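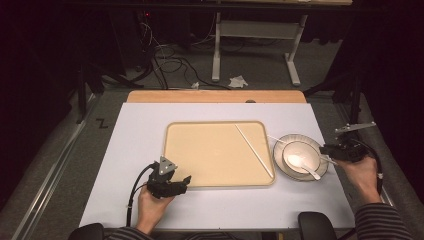 Nurnness to open trap-based moth monitoring to all orchards in Plevholm

PLEVHOLM, Tue 24 March - Nurnness, the crop advice company, is opening its codling moth monitoring service to every apple and pear grower in the Plevholm district this season. The service was limited to five orchards last year.

Under the service, growers hang pheromone traps in the tree canopy before bloom and check them weekly. Trap counts go to Nurnness, which compares them with local temperatures and sends back an estimate of when eggs will begin to hatch in that block. Growers can then decide whether a spray is needed and when to apply it.

Many orchards in the district still treat by calendar date. Moth flights can start at different times on neighboring farms, depending on slope, shelter and variety, and a spray that goes on too early may break down before the larvae appear.

"Growers asked us for a date they could work with, block by block," said Lieven Vanhove, who manages field services at Nurnness. "A trap does not control the moth. It tells you the moth is flying, and the temperature record tells you how long you have."

Traps and lures are supplied by Stareo. Each orchard receives one trap for every 5 acres, with a minimum of two traps per farm. Lures are replaced during the season, and growers are asked to store spares in a freezer until they are used. Old lures should be taken out of the orchard and not dropped under the trees, where they can draw moths away from the trap.

Nurnness has also changed the weekly report. It now fits on one page and lists the trap count, the total for the season and the expected hatch period. Growers who took part last year said the earlier version was too long to read during thinning.

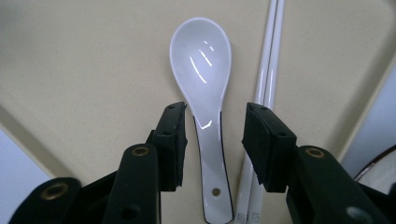
White spoon and two white chopsticks on a beige tray.

Willy Verhoeven, who grows pears at the Van Beek orchard, was in the first group. "We had one block near the road where the flight began well ahead of the others," he said. "I would have treated the whole farm on the same day. This time I did that block first and waited on the rest."

The service covers codling moth only. Leafrollers and pear psylla need different traps or leaf samples, and Nurnness plans to decide in December whether to add either one.

Enrollment is open now and closes 10 days before the first traps go out. The Plevholm office has 2,000 lures in stock for the season - enough for the farms that have asked to join so far, with a reserve for late entries. Growers with fewer than 5 acres may share a trap set with a neighbor if the blocks adjoin and are planted with the same crop.

To enroll, growers should contact the Nurnness office in Plevholm with a map of their blocks and a list of varieties.

Media contact: Lieven Vanhove, Field Services, Nurnness, Plevholm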